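Unit 4: Budgeting for a Tabletop Arm

Skip to notes | Flumberg course pages

Price the whole cell before you ask for quotes. The Skerkura worksheet lists the arm at $2,052, the sensor mount at $78 and spare fingers at $10 a pair. Add cables and a cutting mat for the work surface.

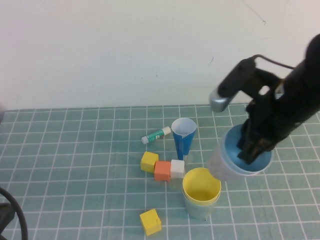
Handout 4, p. 9

Cups and foam blocks go under consumables. Gripping a cup by its inner wall calls for slim fingers, so check the finger width on the order form. Shipping from Flunum is billed separately. Drafts are due 5 Jul 2026.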